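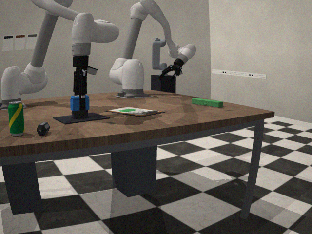

Mesa de madeira com bloco azul e base preta quadrada. Imagem gerada por computador.

COMUNICADO DE IMPRENSA
Para divulgação em janeiro

Ondeck abre inscrições para o Torneio de Jogos de Mesa de Vastden, com regulamento mais curto e cadeiras melhores

Vastden – A associação Ondeck anuncia a abertura das inscrições para a nova edição do Torneio de Jogos de Mesa de Vastden, que volta a ocupar o antigo armazém de cordas da Skosavgate durante a segunda quinzena de janeiro. A prova reúne jogadores de damas, gamão, dominó e de uma modalidade local de empilhamento conhecida por Hollis, cujas regras couberam durante décadas num guardanapo e ocupam hoje 6 páginas, depois de uma revisão que a organização considera um triunfo da síntese. A versão anterior tinha 95.

O encurtamento do regulamento foi o trabalho principal da direção ao longo do último ano. Desapareceram o capítulo sobre chapéus, a tabela de penalizações por suspiro e o anexo que definia «mesa» por exclusão de partes. Manteve-se, por insistência dos jogadores mais antigos, o artigo que proíbe assobiar durante a vez do adversário, embora agora se admita o assobio involuntário, desde que seguido de um pedido de desculpa audível.

«Havia artigos que remetiam para outros artigos que remetiam para uma ata desaparecida numa mudança de instalações», explica Dorothy Haworth, presidente da Ondeck. «Passámos três reuniões a discutir se podíamos revogar uma regra que ninguém conseguia ler. Pudemos. Houve um recurso, mas estava mal dirigido e chegou à padaria do lado.»

Inscreveram-se na edição passada 2,003 participantes, se contarmos as quatro modalidades e perdoarmos a quem se inscreveu duas vezes no gamão com esperança de melhor sorteio. Para este ano a organização preparou 3,000 lugares. A Skosavgate aceitou ceder também o piso superior do armazém, onde a acústica favorece o dominó e prejudica quase tudo o resto. Os jogadores de damas ficarão no rés do chão, junto à entrada, tal como pediram, e ao frio, sobre o qual não foram consultados.

O Hollis volta a ser a modalidade com mais procura. Joga-se a dois, com blocos de madeira pintada e um tempo máximo por jogada, e consiste em construir uma pilha que o adversário tenha vergonha de derrubar. A pontuação premeia a altura, a estabilidade e aquilo a que o regulamento antigo chamava «compostura». O novo fala em «comportamento adequado à altura da pilha» e deixa o resto ao critério do árbitro.

O árbitro principal será Normunds Baranauskienė, que regressa ao torneio após duas edições de ausência. A sua última final ficou na memória de quem lá esteve pela duração, e na memória do município pela fatura da eletricidade. Baranauskienė garante que desta vez haverá limite de tempo também para as decisões da arbitragem.

«Pediram-me que decidisse depressa e eu pedi algum tempo para pensar nisso», afirma. «Chegámos a um acordo razoável. Tenho uma ampulheta. É pequena.»

A campeã em título do Hollis, Deisy Huanca, já confirmou presença. Huanca venceu a última final com uma pilha que continuou de pé durante a entrega dos prémios, o jantar e boa parte da arrumação da sala, até ao momento em que alguém fechou uma janela. Interrogada sobre a preparação para este ano, a jogadora disse que treina todas as noites na cozinha e que a família passou a jantar na sala.

Nas damas, as atenções estarão viradas para Neville Staniforth, finalista vencido em quatro edições e autor de um opúsculo sobre a arte de perder, à venda na receção do torneio. Staniforth avisa que uma vitória o obrigaria a escrever um segundo volume e que não tem editor para ele.

A maior novidade para o público está nas cadeiras. Depois de repetidas queixas sobre os bancos corridos, descritos num inquérito aos visitantes como «penitenciais» e «bons para quem tem pressa», a Ondeck alugou cadeiras com encosto para as duas salas. A bancada do gamão receberá almofadas. A do dominó preferiu continuar de pé, por tradição e porque assim se chega primeiro ao bar.

O bar será explorado por Maureen Inskip, responsável pela sopa de ervilhas que muitos visitantes apontam como o verdadeiro motivo da deslocação a Vastden. A organização tentou durante anos contrariar esta ideia e decidiu agora pô-la no cartaz. A sopa será servida do meio-dia até acabar, o que na edição passada aconteceu às 13h40, com alguma tensão na fila.

«Este ano trago a panela maior», diz Maureen Inskip. «Se também não chegar, a culpa é das damas. Comem muito, aqueles senhores, para quem passa o dia sentado.»

À margem da competição haverá partidas abertas para principiantes, com monitores em todas as modalidades, e uma oficina de pintura de blocos para crianças a partir dos seis anos. As tintas são laváveis. A experiência da edição passada aconselha, ainda assim, que os pais não levem roupa de que gostem. Uma pequena exposição no patamar da escada reunirá tabuleiros antigos emprestados por famílias da cidade, entre eles um de gamão com marcas de dentes cuja origem a proprietária se recusa a esclarecer.

O sorteio dos grupos será público e terá lugar na sala de baixo, às 18h00 da véspera da abertura. As reclamações sobre o sorteio podem ser apresentadas por escrito até às 18h15. Quem faltar à primeira partida será eliminado, salvo se o adversário também faltar, caso em que ambos seguem para uma ronda de repescagem que, segundo os registos da associação, nunca chegou a ter público.

Os vencedores de cada modalidade recebem um troféu e um cabaz de produtos da região. O troféu do Hollis continua a ser itinerante e deve ser devolvido em bom estado, disposição que a direção pede encarecidamente que seja lida pelo atual detentor do troféu de dominó, a quem foi entregue o de Hollis por engano.

Informações práticas

Local: armazém de cordas da Skosavgate, Vastden, entrada pelo lado do cais.
Horário: das 10h00 às 19h00, com finais a partir das 16h00 no último dia.
Entrada: livre para o público; inscrição paga para jogadores, com desconto para quem participe em duas ou mais modalidades.
Inscrições: no balcão da Ondeck ou por carta. As inscrições feitas no bar, verbalmente, deixaram de ser aceites.
Acessos: há rampa na entrada principal e elevador para o piso superior. O elevador é lento e recomenda-se aos jogadores de dominó que saiam de casa com essa informação.

Sobre a Ondeck

A Ondeck é uma associação recreativa de Vastden dedicada à prática e divulgação dos jogos de mesa. Organiza o torneio anual, um campeonato de inverno para sócios e uma biblioteca de regulamentos aberta à consulta, na qual se encontra a versão integral e anotada do antigo regulamento do Hollis, para quem tenha saudades.

Contacto para a imprensa

Dorothy Haworth, direção da Ondeck. Os pedidos de acreditação e de entrevistas devem ser entregues até à véspera do sorteio. Os jornalistas acreditados têm lugar sentado e direito a uma sopa.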